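Sanaa Kettani
@sanaakettani
2018-01-07

Thread on setting up a color mixing table, the kind you do with food coloring and water. I've been asked for this a few times since the October open day, so I'm writing it down once.

1/ Start with the table. White top, wiped, with nothing on it that isn't part of the activity. Colored water is hard to judge on a wood or gray surface and easy on a white one.

2/ Tubes. I use plastic centrifuge tubes with screw caps. The caps come off before anyone sits down and go in a bag. Caps left on the table end up on the floor. I want the printed lines on the side of the tube because people can pour to a line without a measuring cylinder.

3/ Fill low. A little color at the bottom of the tube is plenty, and it leaves room to add to it.
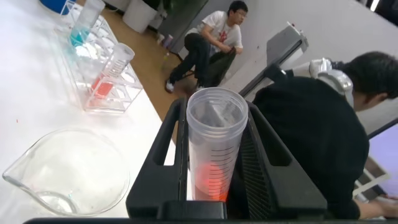 Red-orange, open tube, beaker and rack on the table.

4/ Cloudy plastic softens the color. Red-orange looks pinkish through the wall of the tube. If you want people to name the color, have them look in from the top or pour it into glass first.

5/ Racks. Clear acrylic, two rows of holes. I like clear ones because you can see the liquid without lifting the tube. Wim Jacobs prefers solid white racks and says they hide drips. He's right about the drips, but I still use the clear ones.

6/ Layout. Two racks with space between them, and the beaker in that space, a bit closer to the front. Paper cups go at the ends of the table. Everything can be reached from the middle, and no one has to lean over a full tube to get to the beaker.

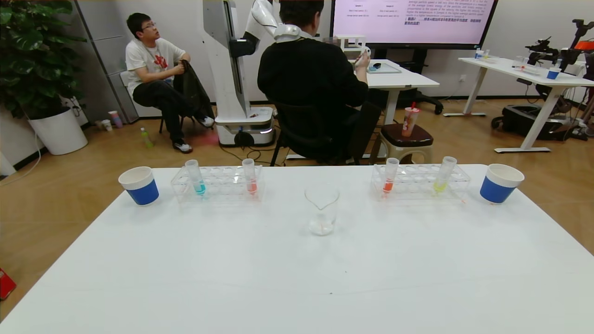
Can I use drinking glasses instead of a beaker?
Any clear glass works for looking at the color, but a spout makes it much easier to pour back into a narrow tube.

7/ Keep the colors apart at first. Two tubes per rack, one near each end. Blue, yellow-green and a couple of red-oranges give you enough to work with. With every hole filled, people grab whatever is closest and you get brown in the first minute.

8/ Rinse the beaker between mixes. Red is the worst for leaving a pink tint at the bottom, and it will shift a pale yellow. Plain water and a paper towel – no soap until the end.

9/ Time. I plan 30 minutes for a small group, including wiping up. Femke Lambrechts runs hers longer and has people write down each mix as they go. If you do that, put the paper on a separate table.

10/ At the end, tubes are emptied, rinsed and stood upside down in the rack overnight. Caps go back on the next day – if you cap them damp they smell.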